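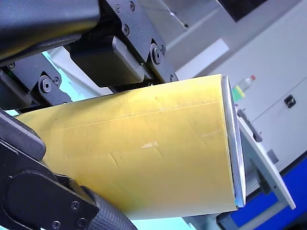 March, 4:24 pm. Bench notes, Walport, C. Tannous

Left hand quit again. Run 2298, the can and cup job. Controller threw a grip-force fault on the left side and the arm held where it was until I hit the stop. Same code as this morning. Gaétan had already written "sensor drift, recalibrated, OK" in the book after that one. I don't buy it. We recalibrated and got a clean hour, and a clean hour is what we got last time too, when we did nothing at all except go to lunch.

What I know:
- Fault comes in with the fingers closed on the can. Never on the empty hand, and I cycled it empty 72 times after lunch to be sure.
- Logged force on the lower finger steps up all at once. Drift doesn't step.
- Motor current on that finger stays flat through the step. So either the can got stiffer by itself or the reading is bad.

Brittany thinks it's the cable flexing at the wrist. Could be. She wiggled it with the hand powered and got nothing, but she wiggled it with the arm parked, and the fault has only shown up with the wrist rolled toward the cup. That's a different bend. I'd like to see it done again in the pouring pose before anybody crosses it off or orders a new cable. 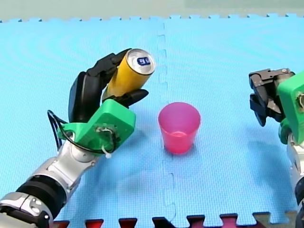

Left hand on the can, cup on the mat, right gripper open.

Thérèse called Friesen about the fault code. They say update the firmware. They said that about the last one. I'm not updating anything until we can make it fail on purpose, otherwise we won't know what fixed it.

The part I like least: the stop. The log has 4 seconds between the fault and the left arm going to hold. The Flirow manual says hold is immediate. Jocelyn says the log timestamps are late and the arm isn't. Maybe, but he's guessing, and I was about to reach in for the cup. Until somebody times it with a separate clock, hands stay off the mat with either arm live, fault light or no fault light. I taped a note to the stop button.

Next:
Repeat Brittany's cable test in the pouring pose (her and me).
Swap left lower finger sensor with the spare from the Stikurcombe box, change nothing else, run it.
Jocelyn to time the hold.
Gaétan, please take "OK" out of the morning entry. Put "cause unknown."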